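Channel Planning for a Shared Wireless Network in a Student Residence

Project report, Department of Communications Engineering
Authors: Leena Koivisto, Fulgencio Tlapale

1. Background

Hostmont is a student residence with 134 bedrooms on five floors. Each floor has its own access points, all managed by one controller in the ground-floor plant room. Residents have complained for several years that video calls drop in the evening, although the fibre link into the building is rarely more than half loaded. The project set out to find where the loss occurs and whether it can be reduced by changing settings alone, with no new cabling.

Earlier work by the Citden group treated the same kind of problem as one of coverage. Their model assumes that a stronger signal gives a better service. In a building with thin internal walls this assumption is weak, as a stronger signal from one access point is also stronger interference for its neighbours on the same channel.

2. Method

The network was recorded in January, after residents had returned from the winter break. The controller, an Altanis unit running its standard software, was set to export channel use, retry counts and client numbers at fixed intervals. Bedroom readings were taken with a laptop placed on the desk and then on the bed, as these are the two positions in which residents said they use the network most. The door was kept closed during each reading.

Two configurations were compared. Configuration A was the existing one, with automatic channel selection and full transmit power. Configuration B used a fixed channel plan, reduced power and a minimum data rate, so that distant clients would move to a nearer access point sooner. Each configuration ran for a full week. The change was made on a Friday at 04:00, when load is lowest.

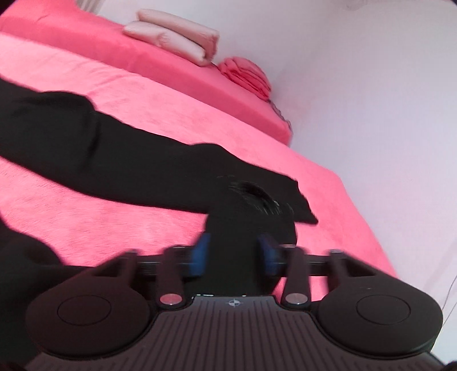
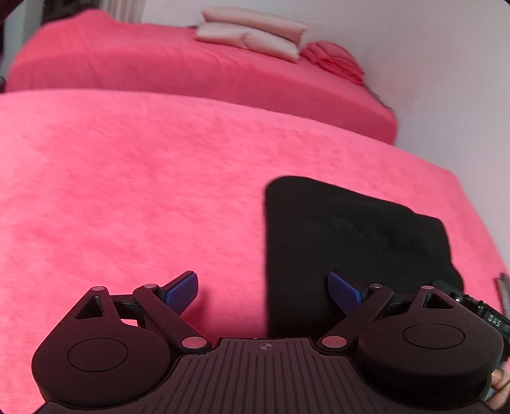
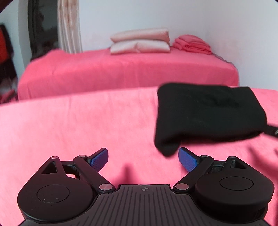
A client was counted as "sticky" if it stayed connected to an access point while a second one was received at a clearly higher level. Retry rate was taken as the share of frames sent more than once. Nearly 3000 client sessions were kept after short sessions had been removed. Sessions from the residence's own printers and door controllers were also removed, as these devices do not move and would have hidden the effect of roaming.

3. Results

Under configuration A the automatic selection placed neighbouring access points on the same channel on most evenings. The controller corrected this overnight, but the correction was made when few clients were active and did not hold once load returned. Retry rates followed the same pattern, low in the morning and high from the evening meal onwards.

Under configuration B the evening retry rate fell on every floor except the top one. Sticky clients became less common. Received signal level in the bedrooms was lower, as expected, but remained above the level needed for video calls in both laptop positions. The top floor showed no clear change - its corridor turns a corner, and the fixed plan had been drawn from a straight corridor layout.

Some older handsets failed to connect at all with the minimum data rate in force. The rate was lowered by one step on the second day, and the sessions before that change were left out of the comparison.

4. Discussion

The results support the view that the evening losses come mainly from interference between the residence's own access points. Other sources cannot be ruled out. The Valente office block across the road runs its own network, and it was received weakly in rooms facing the street. Its effect was not measured separately.

The two weeks were also not identical in use. Coursework deadlines fell in the second week, so load may have been higher under configuration B. This would tend to hide an improvement and is unlikely to have produced one.

5. Further work

A separate channel plan is needed for the top floor. The wider channels in the upper band were left switched off throughout and should be tested with reduced power. The export interval should also be shortened, as the present one is too long to show how quickly a client moves from one access point to the next. The scripts used to process the controller exports are held with the department and can be requested from either author.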